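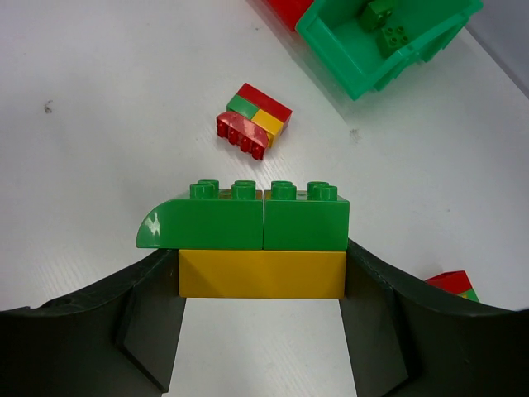

A yellow brick in the fingers with two green ones on top, from a wrist camera.

I want to stick up for the most boring piece of software in our lab, which is the thing that lets you scrub backwards.

We have two arms, a table, some toy bricks and a policy that is meant to take the bricks apart and put them away by colour. We also have a planner called Prandesar, which people visiting us at Bendlow always ask about, and a replay viewer called Skirent, which no visitor has ever asked about in all the time I've worked there. Skirent lines up the camera streams, the joint angles, the commands and whatever the planner thought it was doing, and gives you a slider. Drag it left and you go back in time. It's ugly (the slider is a horrible brown, my fault) and I'd give up nearly anything else in the building before I gave up that.

My opinion, then, and I do get told off for it at lunch: most small robotics groups would do better work if they stopped training for a month and wrote themselves a decent viewer.

I'll give you the case that turned me into a bore on the subject. Back in February we had a run of bad handovers. One arm would bring a piece to the middle, the other would come in to take it, and every so often the second gripper would close a touch early and nudge the piece away. We all had theories. Mine was that the perception model was muddling up green with shadow, and I was very sure of it. Somebody else blamed the gripper force settings. A third person wanted a bigger network, as a third person always does. We spent a fortnight on this! We retrained twice, and both times the number at the bottom of the table went up a bit, and both times we told each other we were getting somewhere.

Then one evening I sat down with a half-finished version of Skirent that could put both wrist cameras on the same timeline, and went through the failures one after another. The left wrist stream was late. It wasn't late by much, 100 milliseconds, but our policy ran at 10 hertz, so every single decision was being made on one fresh picture and one stale one. The model had learnt to cope when the arms moved slowly and fell over when they didn't. A buffer in the camera driver was holding on to a frame. I changed one line. 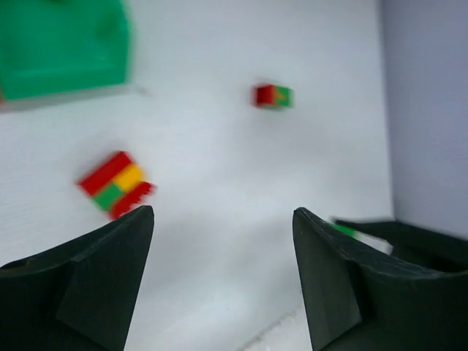
I don't tell that story to make us look clever, because we come out of it looking daft. I tell it because there was nothing in our training curves that would ever have shown us the problem. The loss was fine. The success rate was a bit low, and a bit low looks the same whatever the cause. You had to see both views at the same moment, with the gripper command drawn underneath, and then nudge along a step at a time until your eyes noticed that one hand had stopped and the other picture hadn't caught up.

After that I wrote a small check that runs over every recording and compares when each camera says something moved with when the joints say it moved. We put it over the set of 400 episodes we'd been so pleased with, and 393 of them had the late stream. The other seven had been recorded just after somebody restarted the driver. I still feel slightly ill typing that.

Now, there are fair things to say on the other side. One is that looking at recordings doesn't scale. Quite right, it doesn't, and I'm not suggesting anyone watches everything. Watch the failures, and watch a handful of the successes as well, since a policy that got the brick in the bin by shoving it along with a knuckle counts as a success in your table and really shouldn't. Ten minutes of that with a cup of tea has changed my mind about what to do next more often than any plot has.

Another is that you can get a viewer off the shelf. You can, and we tried. We used the Phùng one for most of a year, and for drawing a single arm and a single camera it's perfectly nice. What it couldn't do was show me the plan Prandesar had thrown away. That sounds like a niche thing to want, but with two arms in one small space half the odd behaviour comes from the planner swapping its mind between two options that cost nearly the same. From the outside it looks like dithering. Perception gets blamed, then control gets blamed, and the poor network gets retrained again. With the rejected plan drawn faintly beside the chosen one you can spot the swap straight away, and fix it by making the planner pay a little for changing its mind. So yes, borrow what you can, but expect to write the part that knows about your own stack — it's usually the part you need.

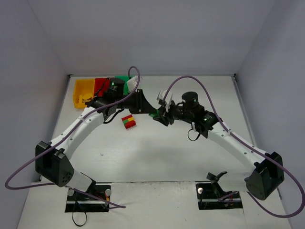
Two arms, one small green piece, bins along the back.

The objection I have least patience with is that tooling isn't research. I've sat in planning meetings where the viewer was put down as "housekeeping", next to tidying the cable drawer. Meanwhile a whole month goes on a new architecture whose gain is smaller than the wobble you'd get from fixing your clocks. If a telescope was blurry you'd hardly call polishing the mirror housekeeping.

I'd like it to be a bit less lonely, too. Papers have a section for the model, a section for the data and a grid of results, and I'd love a paragraph on how the authors looked at their failures. What did they line up against what? Could they step through one frame at a time? Did anyone check the clocks? I'd read that paragraph first, and I think I'd trust the rest of the paper more for it.

If you want somewhere to begin, begin with time. Stamp everything as close to the hardware as you can, on one clock, and write down which clock it was. Draw every camera side by side. Put the commanded gripper position and the measured one on the same line in two colours. Leave out the 3D view until somebody begs for it, as it will eat your spring. And make the left arrow key go back exactly one step, not one second, because one step is where the trouble lives.

Ours still can't show audio, which I'd like for hearing the motors strain. That's my job for June, if they let me off the retraining.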